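**Call for participants: sorting and packing sessions at Mallier, Costport**

We're looking for people who like putting small things in their proper places! Mallier is studying how people sort everyday items into baskets, and we'd love to have you at our worktable for a session or two. You don't need any experience at all. If you've ever reorganized a junk drawer and felt great afterward, you already have what we want.

**What you'll do**

You'll stand at a wooden table with a set of colorful plastic baskets and a tray of household odds and ends (pens, clips, batteries, bottle caps, that kind of thing). We'll ask you to sort them however makes sense to you, and then to do it again with the baskets moved to new spots. Colors are yellow, pink and orange-red, and we change the layout between rounds.

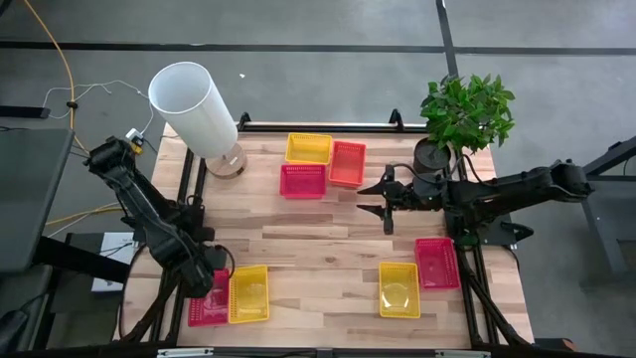 Hanna Śliwiński did both of her sessions last November and wrote to us later that she had sorted by size the first time and by color the second, without ever deciding to, and that her kitchen drawers had been redone twice by the end of that week. We loved that letter. It's exactly the kind of thing we hope to hear more of, so please do tell us what you notice!

**The basics**

- 2 sessions, on different days, with a break halfway through each
- 400 items to sort per session, at whatever speed you like
- Adults only; left-handed people are very welcome (we have too few so far)
- You'll be on your feet for most of it, so wear comfortable shoes. A stool is available if you ask.
- Payment is $194, sent after the second session

The room is big and bright, with people working at their desks nearby, and there's a leafy potted tree at the edge of the table that regulars have grown fond of.

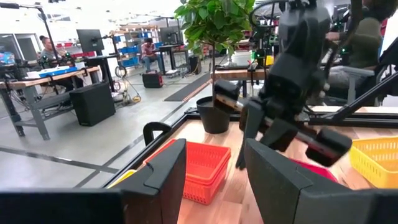

Do we get to talk while we sort, Ama Tetteh asked when she signed up, or does it have to be quiet? Talk all you want! Some people chat the whole way through and some hum. Headphones are fine too, as long as you can hear us when it's time to switch the baskets.

**How to sign up**

Stop by the Mallier front desk or call and ask for the Mendes study. Give us your name, a phone number and the times of day that suit you. Applications close May 24, 2023, and we'll get back to everyone, including people we can't fit in this round.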